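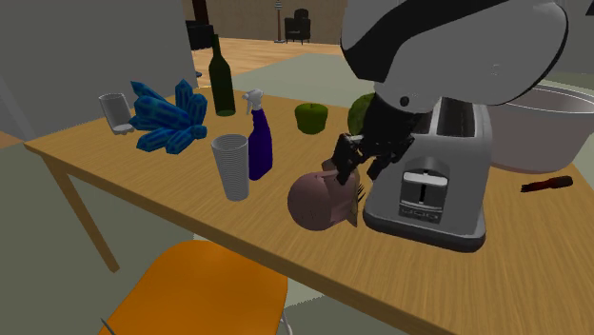 Step 3: Run a pick on a crowded table

The Findisico trial kit comes with a simulated room, so you can do this step before your arm arrives. Open the table scene from the Galtness menu. The toaster, apple, spray bottle and wine bottle are all loaded for you.

1. Set the seed to 1234 if you want the same layout each time.
2. Click the object you want. Start with the pink one beside the toaster. It is harder than the apple, as there is little room for the fingers on that side.
3. Set the approach speed to 2. The default of 4 is too quick for close work.
4. Press Plan, check the path, then press Run.
5. If a finger catches the toaster, press Back, turn the wrist a little and plan again.

Shafiq Rathnayake tested the kit with us in March and needed some 3 tries before he was happy with the wrist angle. Mircea Bratu prefers to set it by hand in the Hegde panel. Either way works.

Save the grasp under a name you will remember. The trial licence does not keep unsaved ones when you close the program.

Step 4: Copy the grasp to the arm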